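Home | Diary | Fixtures | Archive | Contact

Season diary: the morning after Rarnska
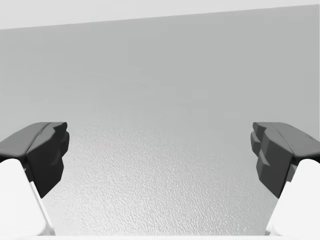 Two fingertip pads, one on each side, with a gap between them.

January 14, 2021

Lost 2-1 last night. I'm writing this at the kitchen table with my left ankle in a bucket, and I have until noon before I need to be at the ground for the recovery session.

The bus left Ponton at one and the heater only worked at the front. I sat in row nine with Ga-eun Hong, who slept the whole way with her hood pulled down. I tried to read and gave up after the second toll booth. Amna Kakakhel had the team sheet in her folder and would not show it to anyone until we had eaten. We ate at the same roadside place as last year, pasta with nothing on it and a banana each. Then she read it out standing between the tables. I was in at left back. Tahira was on the bench, still short of training after her hamstring.

Rarnska's field is narrow. I had forgotten how narrow. Their wide player gets the ball and she is already level with the penalty area, so you can't show her down the outside the way we do at home. We talked about this on Monday's video call and then I did it anyway in the fourth minute and she put a cross over my head. Nothing came of it, but Amna was up off the bench and I could hear her fine, with no crowd in.

The lack of a crowd is still strange to me. You hear the goalkeeper breathing on corners. You hear the subs talking about what they are going to eat. Their club let 80 people in, staff and board and whoever else counts, all spread out along the far side with blankets. The stand holds 3000. When they scored, the noise was one man clapping and then a few others joining in.

The first goal was from a free kick that I gave away. I'll put that down here and be done with it. Their striker had her back to me, I went through the side of her trying to nick the ball, and it was a foul. I said something to the referee, but it was a foul. The kick hit the wall and dropped to their number six, who put it in low from the edge of the area. That was the 22nd minute. Ga-eun got a hand on it and was angry with herself, though I don't think she saw it until it was past two of us.

We were better after that for a while. We moved the ball quicker and I got forward three or four times before the half. One of those was a decent chance. I cut inside and hit it with my right foot, and it went where my right foot usually sends it.

At halftime Amna kept it short. She wanted the midfield ten yards higher and she wanted me to stop diving in. Aqeel Chaudhry taped my ankle again, because I had turned it a little on the touchline, where the grass drops off onto the gravel. He asked if I could go on and I said yes. He asked again and I said yes again. He has a way of looking at the ankle while he asks and not at you.

We equalized in the 58th minute. A long throw from the right, a flick at the near post, and it came off their center half's knee and in. Own goal. We all ran over to our thrower as if she had scored it. Tahira Jatoi was warming up behind the goal in her bib and got to her first.

Then we sat back. No one told us to. I noticed it when I looked up and my nearest midfielder was almost standing on my toes. Tahira came on with twenty minutes left and gave us someone to hit, and she held the ball well twice, but there was no support near her. She looked around for somebody and had to turn back both times.

The winner was in the 84th. A corner, cleared, put back in, and their center half, the same one, headed it in from six yards. I was on the far post and it went in at the near one. Ga-eun sat down on the line for a bit. I picked the ball out of the net and ran it back to the middle, and we had one half chance after that, a header over the bar.

Nobody said much in the locker room. It's two at a time in the showers under the current rules and I went last. Farzad Najafi came in with his mask on and told us the bus was running and the sandwiches were on the seats. He does the kit and the travel and a good part of everything else. He had also been told that Tiltetti drew at home, which means we stay fourth on goal difference. It didn't cheer anyone up much at the time, but it's a real point and I was glad of it by the time we reached the highway.

I worked out my minutes on the way home with the light on my phone. 1340 for the season so far, counting last night. At this stage last year I had less than half that. I was behind Talebi then, before she moved, and I spent most of the winter running up and down behind a goal in a coat. I try to keep that in mind after a game like this one. I would rather give away a free kick than watch one from the bench – though I'd like to do neither on Sunday.

I should say Amna sat down next to me for a few minutes somewhere past halfway. She didn't talk about the foul. She asked about the run inside, and whether I had seen the overlap. I hadn't. She said the winger had gone outside me every time and I had looked up for her once. She is going to clip it and send it over, and I am going to watch it this evening when I can stand to.

Home just after two in the morning. I ate toast and lay awake till four, which is normal for me after a night game. My head keeps playing the second corner. I could have stepped off the post and gone to the ball, maybe. It was a good header and she had a run on all of us.

The ankle this morning is puffy on the outside and fine on the inside. I can go up on my toes. I can't hop on it without making a face. Aqeel sent a message at eight asking for a photo of it, so I sent one, and he wrote back "bucket." So, bucket. He wants to look at it before the session and I expect I'll be on the bike while the others do their laps.

Things to do before Sunday, written down so I do them: buy new studs, the back two are worn flat. Wash the spare training top. Call my mother, who followed the game on the club's text updates and thinks I was booked. I was not booked, that was our number five. Pay Farzad for the gloves he bought me in Rarnska when I found I had left mine at home.

The cup draw is later today as well. The tie will be played in March if the schedule holds, and I have no strong wishes except a home game. It's a 70 minute drive to most of the teams left in it, but two are a full day away and I have seen enough of row nine.

The water has gone warm. More ice, then shoes, then the ground.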